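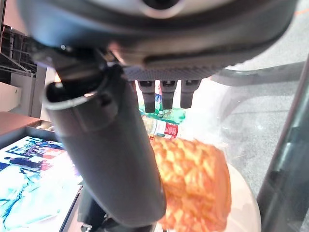 Gray, and some orange.

So I moved to Grernbridge in August and have been trying to learn the bus. Singular. There is one bus. It is called the 10 and it comes when it feels it has been missed.

The timetable at the Mersha Street stop is behind plastic that someone has scratched until it looks like frosted glass. You can read the word "except." You cannot read what follows it.

There's an app, from a company called Stirnonent. I downloaded it. It wanted my birthday, my contacts, and permission to find devices on my home network. Then it told me the bus was 2 minutes away for the length of an entire podcast.
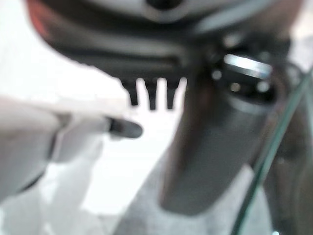
Anyway, I wrote to customer service. The form lets you have 400 characters, which I used up on the part about the podcast. Got a reply at 4 in the morning thanking me for my interest in a career with Stirnonent.

The regulars don't use the app. They stand outside the Grirnier bakery, across the road from the stop, and when the woman with the plaid cart crosses over, they all cross over. I have started crossing over too. She has been wrong once, and we all waited in the rain and didn't bring it up.
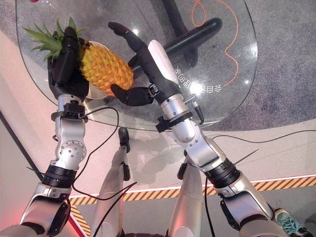

Pineapple, held just under the leaves.

Update: they've added a second bus. It's the 10A. It follows the 10 so closely that you can read the ad on the back of one from the front seat of the other.

I got on the 10A this morning. Had the whole thing to myself. It goes to the depot.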